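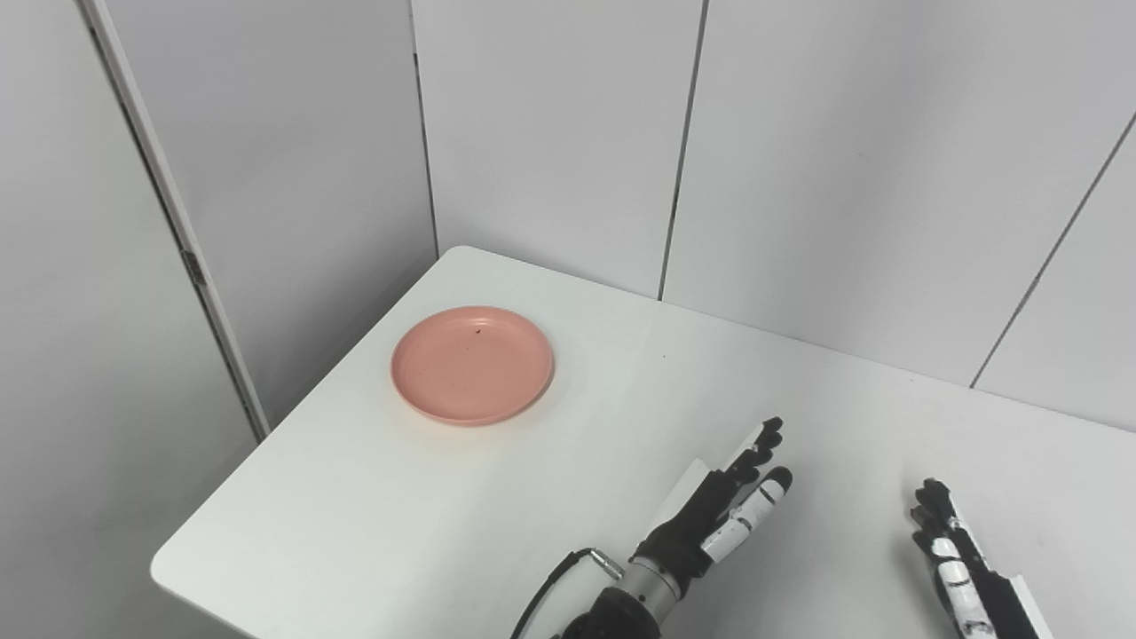 En el comedor de la planta de Prorthorpe llevamos desde diciembre con la Kadar 4, nuestra estación de dos manos para recoger vajilla, y os cuento cómo nos va porque me lo preguntáis mucho. Los platos lisos y de borde levantado, como el rosa de la mesa blanca, son los que mejor se le dan — con los cuencos hondos todavía se lo piensa.

Marlene Buschmann llevaba el turno de fregado y ahora prepara las bandejas con Kadar y decide qué se aparta. ¡Dice que las muñecas se lo agradecen! Eso sí, la primera semana la pasó parando la máquina cada dos por tres.

**Lo práctico**

- Ritmo: 272 platos por turno
- Formación: 40 minutos por persona
- Precio: 3.108 € al mes, mantenimiento incluido

Para verla en marcha, escribid a Pascal Schmieder.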